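Pallwood opens its May tidy-up class for small kitchens

Plollach, 7th April

Hi from all of us at Pallwood! I'm so pleased to finally share this one: our tidy-up class for small kitchens is coming back in May, and sign-up is open now. There are 20 places, the class runs for 2 hours, and we're in the upstairs room at the Quintana building again (the one with the good kettle).

We start with the drying rack, then move on to the thing I get the most mail about, which is spoons and chopsticks. A holder with a divider makes such a difference! Chopsticks can go on one side and spoons on the other, or you can mix them up a bit, as I do. Drainage holes are a must for me, and so is a base tray, so the counter doesn't get puddles.
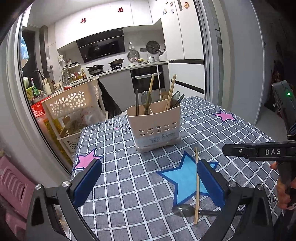 What you'll do in the class

You'll sort one drawer's worth of your own things, so bring them in a bag. We work in groups of four, with plenty of time to chat and swap tips. Last time we ran over by about 8 minutes and I'd happily do it again.

How to sign up

Stop by the Pallwood shop or call the front desk and ask for the kitchen class. Our friends at Illura are bringing the snacks, so please mention any allergies when you book. See you in May!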